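Lesezeit: 5 Minuten
Zuletzt aktualisiert: Montag, 15. März 2021

Zweiarm-Bausatz Skevano im Test: ein Halbjahr in der Robotik-AG

Der Skevano ist ein Bausatz für zwei gleich aufgebaute Arme mit Parallelgreifern, Steuergerät und Kopfkamera. Vertrieben wird er von Trakon, die Software heißt Bruvia und liegt bei. Der Satz kostet in der Schulausführung 2.008 Euro ohne Netzteil. Wir haben ihn seit November in der Robotik-AG der Oberstufe im Einsatz und bereiten damit die Haushaltsklasse des Regionalwettbewerbs vor. Dort muss ein Team unter anderem ein Bett abräumen: Gegenstände herunternehmen, Decke zusammenlegen, Kissen ans Kopfende.

Aufbau

Die Anleitung umfasst 34 Seiten und ist in der Reihenfolge brauchbar, in den Abbildungen nicht. Beim Handgelenk sind linke und rechte Ausführung in derselben Zeichnung zusammengefasst, und man erkennt erst beim Anschrauben des Unterarms, ob man richtig liegt. Rok Kovačević und Aino Tuominen haben den linken Arm an zwei Nachmittagen montiert, der rechte war danach an einem fertig. Geliefert wurden 216 Schrauben in vier Größen, sortiert und beschriftet. Zwei Gewindeeinsätze saßen schief und wurden von Trakon anstandslos ersetzt, allerdings mit drei Wochen Lieferzeit.

Die Kabel zum Greifer laufen außen am Arm. Das erleichtert den Tausch, schränkt aber die Drehung im Handgelenk ein. Wer die Schlaufe zu knapp lässt, zieht bei voller Drehung am Stecker. Der Hersteller nennt dafür kein Maß. Wir haben die Länge ausprobiert und mit Gewebeband markiert.

Greifer

Die Finger sind schmal und schließen gleichmäßig. Bei festen Gegenständen mit definierter Kante arbeiten sie zuverlässig. Schwierig sind flache Dinge auf weichem Untergrund. Ein Taschenbuch auf einer Matratze lässt sich nur dann aufnehmen, wenn ein Finger unter den Einband kommt, und dazu muss er die Matratze leicht eindrücken. Mit der voreingestellten Kraftgrenze bricht Bruvia an dieser Stelle ab. Nach Anheben der Grenze in der Konfigurationsdatei gelang der Griff in 25 aufeinanderfolgenden Versuchen ohne Abbruch; bei gewelltem Laken sinkt die Quote deutlich.

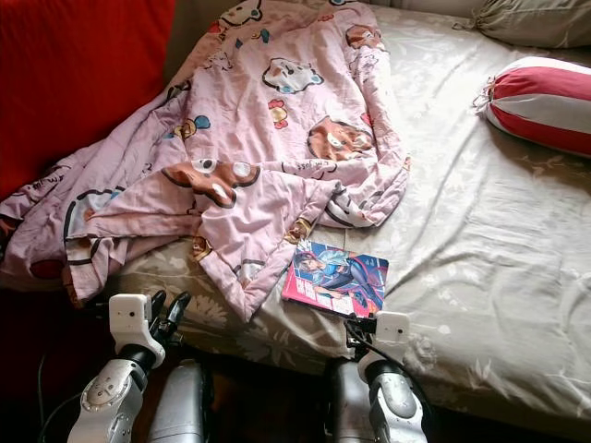 Bei Stoff liegt die Schwäche an anderer Stelle. Eine dünne Decke wird sicher gehalten, sobald eine Falte oder ein Zipfel zwischen den Fingern liegt. Das Finden dieser Stelle überlässt der Bausatz vollständig dem Anwender. Die mitgelieferte Kantenerkennung arbeitet mit Helligkeitsunterschieden und kommt bei bedruckten Stoffen durcheinander, besonders bei großen Motiven mit dunklen Konturen. Eleni Karagiannis hat stattdessen eine Auswertung über die Höhe geschrieben. Sie sucht den überhängenden Teil an der Matratzenkante und führt den näheren Arm dorthin. Das läuft langsamer, aber wiederholbar.

Software

Bruvia zeichnet Bewegungen beider Arme synchron auf und spielt sie ab. Die Oberfläche ist verständlich, die Fehlermeldungen sind es nur teilweise. »Achse 5 Grenze« kann den Endanschlag, die Temperatur oder einen losen Stecker bedeuten. Der Kollisionsschutz zwischen den beiden Armen funktioniert, hält aber einen großzügigen Abstand ein. Für das Zusammenlegen der Decke, bei dem sich die Greifer annähern müssen, haben wir ihn auf den kleinsten zulässigen Wert gestellt. Ganz abschalten lässt er sich im Schulmodus nicht, was ich für richtig halte.

Aufnahmen werden in einem eigenen Format gespeichert. Ein Export als Texttabelle ist vorhanden, verliert jedoch die Zeitstempel der Kamera. Azlan Goh hat ein Skript geschrieben, das sie aus dem Protokoll nachträgt. Wir geben es auf Anfrage weiter.

Betrieb im Unterricht

Das Hochfahren samt Referenzfahrt dauert knapp vier Minuten. In einer Doppelstunde ist das vertretbar, in einer Einzelstunde störend. Der Not-Halt trennt beide Arme gleichzeitig, danach sinken sie gebremst ab. Das Geräusch der Lüfter ist im Klassenraum hörbar, Gespräche bleiben möglich.

Bewertung

Mechanik: gut, mit Abzug für die Kabelführung
Anleitung: ausreichend
Greifer: gut bei festen Gegenständen, befriedigend bei Textilien
Software: befriedigend
Ersatzteile: vollständig verfügbar, langsam geliefert

Für eine AG, die bereits programmieren kann, ist der Skevano empfehlenswert. Für Einsteigergruppen ohne Betreuung würde ich ihn nicht anschaffen. Die Firmware-Version vom Frühjahr soll getrennte Kraftgrenzen je Finger bringen; ich ergänze den Abschnitt zum Greifer, sobald wir sie aufgespielt haben.

Ermira Vukčević, Leitung Robotik-AG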